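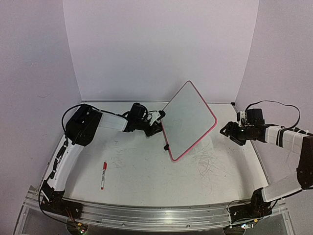 A whiteboard held tilted above a white tabletop.

Zitcombe library starts lending out whiteboards

Starting in December, anyone with a Zitcombe library card can borrow a whiteboard along with their books, and the town's students are already lining up for them!

The new lending shelf opens with 100 boards, from lap-size ones for spelling practice up to big ones for a study group. Each goes out for 3 weeks with two markers and a cloth, and it costs nothing to borrow. The library got the idea from its sister branch in Brallden, where a smaller shelf was checked out 405 times in its first year – mostly by families with kids in grade school, but also by a choir, a chess club and a couple of people planning their gardens.

The money came from a bake sale and book fair that brought in more than 1,000 dollars over the summer. Part of it also paid for a rack by the front desk, built by the Trurnetti woodshop on Mill Street, and it looks terrific.

Boards can be reserved online or at the desk, one per card. Renewals are fine as long as no one else is waiting. Markers don't need to come back, but the cloths do, and the library asks that people stick to dry-erase ink.

There's a free drop-in hour at 4 p.m. on opening day in the Guérin Room, with drawing games for younger kids and a quick lesson on mapping out a school report. Snacks will be out, and no sign-up is needed – just come by!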